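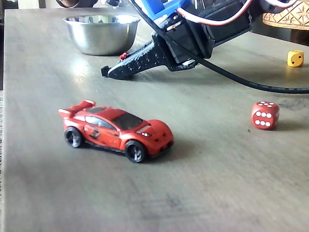

Budget split for a second tabletop gripper arm: spares or a better arm?

Posted by Hok-lam Chou in Small Arms and Grippers

We run one hobby-class arm with a printed gripper and bus servos, used for pick-and-place trials on household clutter: dice, toy cars, bowls. I have $1,000 Canadian to put toward a second station by December. The two quotes I am comparing:

Stanik kit, unassembled, $438. Servos and driver board included, printed parts not included.
Lelitz arm, assembled, $476 with the power supply. Printed parts included, one finger style only.

Neither price has tax or freight in it. The objects are all light. The smallest is a standard six-sided die and the most awkward is a die-cast car with a tall rear wing, which has to be grasped across the body and not by the wing. Do I buy one arm and spend the balance on spares, or stretch to two of the cheaper kits and skip the spares? I already own a printer and have plenty of black filament.

Wing-yan Wu

One arm plus spares. Two Stanik kits come to $876 before tax, and freight will eat most of what is left. You would then have two stations and no replacement servos.

In your position I would buy the Lelitz and allocate the balance in this order:

Spare gripper servo, then a spare for the shoulder joint. Check the gear ratio on each before ordering, as they are often different part numbers under the same casing colour.
A second set of servo leads. Leads that loop over the top of the gripper flex every cycle and fail at the connector first.
Cable clips and a longer supply cable. A heavy cable lying across the work surface will shift small objects when the arm moves, and you lose trials to it.
Finger pads. Bare printed fingertips slide on painted metal. Thin silicone sheet is cheap and can be cut with scissors.

Hold $100 back for whatever breaks in the first month. If the Lelitz fingers turn out too wide for dice, print your own -- the mounting holes are in the manual.

Verna Zamora

get the kit, you have a printer. assembled arms are a waste of money

Kiros Bogale

Partly disagree with Wing-yan. The kit is the better buy if your existing arm takes the same servos, because one set of spares then covers both stations. Check the bus voltage and the connector pitch. If either differs, the saving is gone and the assembled arm makes more sense.

Also ask each vendor for a freight quote to your postal code before you commit. Mine went up after checkout -- the supply was classed as a separate parcel.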